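Home Datasets Guides Contribute About

Lagman Word Lists: README

Sep 10, 2023
By Pacita Lumbao

Welcome, and thank you for stopping by! Lagman is a collection of household words and short phrases as people in and near the town of Cleltska say them at home, gathered over a good many kitchen visits and typed up by Amado Galang and me. If you are looking for a polished dictionary you may be a little let down, but if you like knowing what somebody's aunt calls the drawer where the string and the dead batteries go, I think you'll have a nice time in it.

The release you are reading about holds 3718 entries. Of those, 817 come with a spoken recording, and the rest are text only. Everything was collected from 50 speakers, most of them past retirement age, with a few of their grown children joining in when they happened to be visiting (and they usually had opinions).

What is in the folder

The main file is entries.csv, one row per word or phrase, saved as UTF-8 with commas between columns. Older releases used semicolons, so if you wrote a script for one of those, please check it before you write to me in a panic. The columns are:

- id: a plain number that never changes, even when an entry is corrected
- form: the word as the speaker said it, in our working spelling
- gloss: a short English meaning
- speaker: a code, never a name
- room: the part of the house the word belongs to, when there is one
- audio: the name of the matching sound file, or blank
- note: anything else, and I do mean anything

The room column deserves a word or two. We began with kitchen, bedroom, porch, yard, cellar, workshop and "all over," which makes seven, and we have stuck with them even though people argued for a pantry of its own. Pantry words are under kitchen. Words for weather seen from the porch are under porch, and I know that is odd, but that is where we were sitting.

A good share of the storage words came from one long afternoon on baskets, crates, racks and cages. Cleltska speakers draw finer lines there than English does. One word covers anything you can see through, whether it is made of wire or cane, and another is only for things with a side left open so a hand can go in. Look for entries with "open side" in the note.

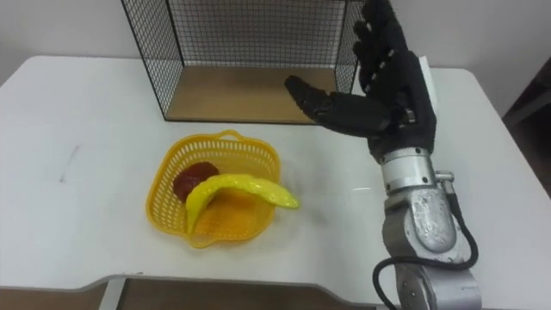 Wire mesh cage with an open front, on a white table. See the storage words in entries.csv.

The recordings live in the audio folder. Each one is a speaker saying the word twice, with a breath in between, and then using it in a sentence if they felt like it. We cut out greetings and doorbells where we could. There is a rooster in a fair number of the porch files and I have left him alone.

How the words were collected

Amado did nearly all of the visits. He would bring a notebook and a small recorder and start with whatever was within reach, then let the talk wander. We tried a printed questionnaire in the beginning, and it gave us very tidy lists of words that people thought we wanted. The wandering worked better, although it made the typing slow, and it means some topics are covered far more deeply than others. There is a great deal on jam and hardly anything on plumbing.

After each visit I typed the notes, and then we read the entries back to the speaker, either in person or over the phone. If a speaker changed their mind about a word, we kept the later version and put the earlier one in the note.

Spelling

There isn't one agreed way to write the local speech, so we used a system called Pedel, which Amado put together for his own notebooks years ago and has been fussing with ever since. It uses ordinary letters and one accent mark for stress. The full table is in pedel.txt. Long vowels are doubled. Where two speakers said a word differently, you will find two rows, and neither one is the "right" one.

Things to watch out for

Entries marked "Taken" in the note are words a speaker told us were borrowed from a neighboring language. We wrote down what we were told and have not checked it against anything, so please don't build a theory of borrowing on that column alone! There are around 40 of them still waiting for a gloss I am happy with.

Audio volume varies a lot. Some kitchens echo. The workshop set is the weakest of the lot, with short files and plenty of hum, and I would leave it out if you are measuring anything.

Changes since the May release

- Cellar words re-read with two speakers, many glosses fixed
- Duplicate ids removed
- The stress mark is now one character throughout (it used to be two in some rows, sorry)
- Recordings renamed to match the ids

Use and thanks

You may use the lists for teaching, research or plain curiosity, as long as you mention Lagman and leave the speaker codes as they are. Please don't try to work out who is who. Several people asked us for that before they would sit down, and we gave our word.

Corrections are very welcome, and so are new words. Send the id, what you think is wrong, and where you heard it said differently. Amado reads the spelling ones and I read the rest, usually in the evening.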